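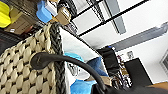

*The woven basket with its dark gray braided rim and black handle. Wire shelving stands behind it.*

**February 2026** — Wandska has changed the way small items are stored and returned in the shared supply room at its Tridinik site. Open baskets and containers now take the mixed small goods that used to be spread over the shelves. The wire shelving stays in use for boxed goods and for single items too large for a basket.

The change follows a review of the room's 80 storage positions. According to the site's notice to users, 30 of those positions held fewer than four items each, and many of the items had no fixed place. The positions have been merged, and their contents sorted by type and by how often they are taken out.

Baskets are assigned to soft and light goods: cloths, folded fabric, straps and small packaged pieces. Each must have a lining that covers the inside wall up to the rim. The notice gives two grounds for the rule. Open weave catches on loose threads and hook fasteners, and small parts can work their way into the gaps. Linings are to be taken out and shaken at every change of contents, and washed when marked.

Handles are to be left free. Items may rest against a handle but may not be tied or clipped to it, and nothing longer than the basket is deep may be stored upright without support. The fill limit is the lower edge of the braided rim. Goods above that line go to a second basket or back to the shelf.

Rigid containers are kept for items in current use. They may be set down on the floor during sorting, on the carpet tile only, and go back to the shelves at the end of the session.

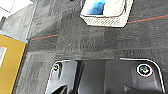
Photo: Tridinik site office / Wandska

A white container on the carpet, with a blue item inside, shows the type in question. The walls can be wiped down in place, and no lining is required. The notice asks users to keep one kind of item to a container where stock allows.

Floor space is covered in a separate section. Containers must stand flat, clear of doors and at least 40 inches from the room's heater. Stacking open containers on the floor is not allowed, with or without contents. Cardboard boxes should be flattened once empty, unless they are marked for return to the supplier.

Labels will follow in a second step. The site has chosen the Illar card system, in which a printed card hangs from the shelf rod and lists the contents by group. Cards will not be fixed to the baskets themselves, as these are moved too often for the text to stay correct. Until the cards are in place, users should consult the sheet inside the door.

The Ryu annex keeps its present layout for now. Its shelving is of a different depth, and the basket size used at Tridinik does not fit the lower level. Wandska has ordered a shallower type for trial there. No delivery date has been given.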